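The beige one goes last

Every October I take out all the winter sweaters and sweatshirts and fold them again from the beginning. I know that many people do this in one hour and then forget about it. For me it takes most of an afternoon, and I like it more than I can explain in English. My mother did it in the same month, but she had a big wardrobe with deep shelves, and I have a chest from Sjöberg with four drawers, so my method had to become different from hers.

The chest I bought used when I moved to Uratby. The drawers are not deep. If you put sweaters flat in a pile, you can fit maybe five in one drawer, and then the one you want is always at the bottom, and when you pull it out the other four come with it. For two winters I lived like this. Then I started to fold everything smaller and put it standing, like books, and now a drawer takes nine or ten pieces and I can see all of them at the same time.

I want to write down how I fold a sweatshirt, because a reader asked me under my last post (the one about moths) and my answer in the comments became too long.

First I clear the table. It is a light table, almost white, and I wipe it before I start and wait until it is dry. I used to fold on the bed, but a bed is too soft and everything slides to the middle. On a hard table you can press the fabric flat with your hand and it stays.

Then the sweatshirt goes face down, with the neck away from me. I pull the shoulders a little so that the side seams lie straight. I don't iron sweatshirts. If the fabric is brushed and a bit fuzzy, I only stroke it with the palm in one direction, and this is enough for the big wrinkles. The small ones I leave alone.

I fold one side to the middle, then I bring the sleeve back down so it lies along the body. Here I made a mistake for many years. I folded the sleeve exactly on the elbow, and the cuff was sticking out over the bottom band, so there was a thick lump of ribbing in one corner. A thick lump means the whole thing cannot stand in the drawer, it leans like a tired person. Now I turn the cuff back first, so it ends a little above the bottom band. The two ribbed parts should never lie on top of each other.

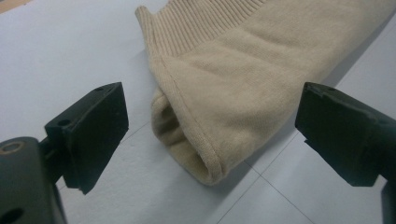

The other side goes the same way. After this you have a long, narrow shape. I measured mine once, when I was ordering dividers, and it was 275 millimeters wide. The drawer inside is a little more than 400 from front to back. So the long shape must be folded in three, from the bottom to the neck, and then it stands by itself. If it falls over, it was folded too loose, and I open it and do the last part again.

With the ribbed band you should be gentle. I don't know if this is true for all fabrics, but my sweatshirts lose their shape in the band before they lose it anywhere else, and I think it was from pulling. I used to hold the band with two hands and shake the whole sweatshirt like a tablecloth. Now I lay the band down with the fingers and push it together a little, so the ribs are close. It looks nicer also.

The dividers are from Grosard. They are made of thick gray felt and you can bend them to the size of the drawer. I paid 430 for the set of six, with the shipping, and I thought about this price for a long time before I ordered. I could have used cardboard, and in the lowest drawer I still use cardboard from a shoe box. But the cardboard gets soft after one year and then it doesn't hold anything. The felt ones are now in their third winter and they are the same as in the beginning.

About the order in the drawer. I put dark colors on the left and light colors on the right, because in the morning I don't turn on the big lamp, and in the half dark I can find navy or beige only by the place. The heavy wool is in the second drawer and the sweatshirts in the first. Scarves are at the bottom with the cardboard. The beige one I always fold last. It shows every piece of lint from the others, so I want the table clean again before I put it down, and I wash my hands too. My sister thinks this is too much. Maybe she is right, but her beige things are not beige anymore.

For the lint I have a small brush from Grenico, with a rubber edge. You need to pull it only one way, toward yourself. The first time I was rubbing it in both directions and it made little balls on a good cardigan, and I was angry at the brush for a week before I read the paper that came with it.

Some other small things which I noticed this year:

A hood should be folded down onto the back before anything else. If you leave it for the end, there is no good place for it.

Zippers should be closed, but not to the top. I stop at the height of the chest, so the metal pull is inside the fold and doesn't scratch the one standing next to it.

If a sweatshirt is thicker than about three fingers when it is finished, it is better to hang it. I have one like this and I stopped fighting with it.

Cedar balls I put in the corners, not between the clothes. Last year I had them between, and one left a small yellow mark on a white sleeve. I washed it at 100 degrees (Fahrenheit, of course) and the mark became weaker, but I can still find it because I know where it is.

I finished a little after five. The first drawer closes without pushing now, and there is one empty place on the right side, between the beige and the wall of the drawer. I have not decided if I will buy something for it or leave it until spring. Next I want to do the socks, but for socks I don't have any system yet, so if you have a good one for a low drawer, please write it under this post.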